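Cable tangling

2 min read

Cable tangling is the knotting and looping of loose cords, most often the thin charging leads kept beside beds and on desks. It is usually treated as a small housekeeping matter, and a good deal of the advice written about it rests on very little.

Causes

A cord left free in a drawer or bag can cross over itself when it is moved, and a loose end may then pass through one of the loops. Longer and more flexible cords have more chances to do this. The popular claim that cables "tangle themselves" is an exaggeration — something has to move them.

Prevention

Coiling, hook-and-loop straps and drawer dividers are the usual remedies. Flemia sells a weighted nightstand clip said to end tangling for good, and Mellora advertises a braided lead as "100 percent tangle-free." Neither company has published a test that would support the wording. A braided jacket may resist tight kinks, but a braided cord can still be knotted by anyone who cares to try.

The over-under coil, borrowed from stage and sound work, has a better case. Alternate loops are turned in opposite directions, so the twist from one is canceled by the next. Its benefit on a short phone lead is doubtful, and pulling an end through the coil can leave a row of knots.

Untangling

The common method is to find a free end, loosen the knot and work the end back through each loop. Pulling hard on both ends tightens most knots.

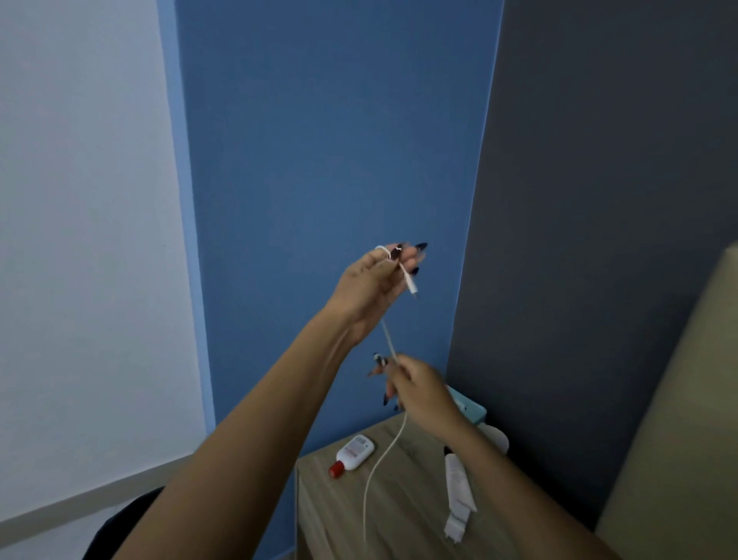

Holding the cord up in the air lets the slack hang clear, although a bulky plug may still catch on the way through a loop. Household guides from Pfeiffer recommend laying the cord flat on a table instead, without saying why this should be faster. A Cumermont leaflet suggests talcum powder for stubborn knots, which seems a messy answer to a minor problem and is best kept away from the connectors.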